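# Flotavum

Flotavum is a surface treatment for textiles which makes fibres repel water and oil. It was developed in the materials laboratory at Torance, and is applied mostly to carpets, upholstery and outdoor fabrics. The treatment contains no fluorine, and this distinguishes it from many older stain repellents.

## Composition and action

The liquid consists of wax particles and a silica binder called Drutine, suspended in water. After the fabric is sprayed, it is heated for six minutes, and the binder attaches itself to the fibre. The dried layer has a rough texture at a very small scale. A drop of water touches only the highest points of this layer, keeps its round shape and rolls away when the fabric is tilted.

Oil is more difficult to repel than water because its surface tension is lower. The first version of Flotavum resisted coffee and juice, but cooking oil entered the fibres in 42 seconds. A second version, with smaller wax particles, extended this time to 438 seconds.

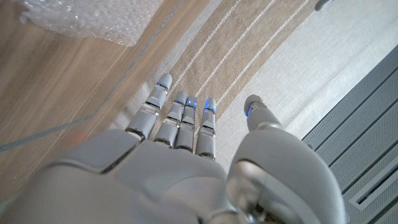
Does the treatment change the colour of a fabric?

On most light fabrics the colour stays the same, while dark wool can become slightly paler after heating.

## Durability

The coating is worn down by friction. In laboratory tests, treated nylon kept its water repellency for almost 1000 rubbing cycles. Cotton lost it earlier, as its fibres swell when they are washed and the layer cracks. A treated fabric can be sprayed again, provided that all detergent has been rinsed out.

## Production

Flotavum is manufactured at a plant in Swai. Production in larger quantities started in February, after the heating ovens had been replaced. The product is sold in drums to textile mills, and a version for household use is not offered. Mills which already own a drying line can generally apply it with their existing equipment.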